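# About Nellwood

Nellwood makes packs, rain shells and camp bedding for people who walk long distances. Candela Cantero and Ilango Naidu started the company in Wevbridge with one cutting table and a 30-liter daypack, which we still sell.

We sew most of our packs in our own workshop. The rest – mainly sleeping bags – are made by Gramosari to our patterns. Last year our repair desk fixed 2,404 items, including zippers, buckles and torn hems.
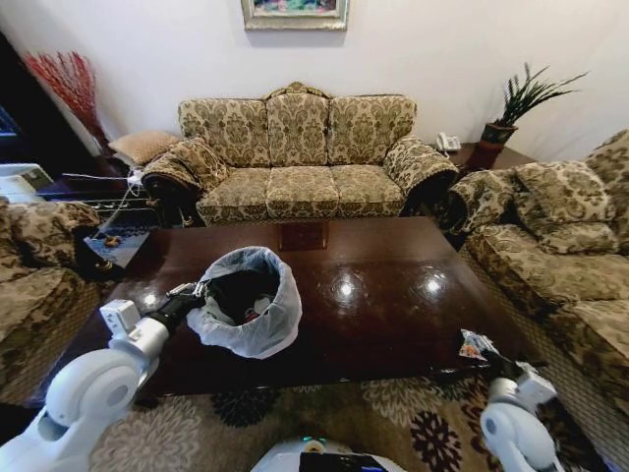

Vasanthi Poduval wrote to us in September that her daypack had gone 3,000 miles on its original straps, and that she would like a wider hip belt on the next one. The wider belt is now an option on all our packs.

Every new design is carried on the trail for 30 days before we sell it. Revathi Kurian runs field testing and Digby Ruddock runs repairs. The shop in Wevbridge opens at 10 a.m., and repairs can be dropped off at the side door.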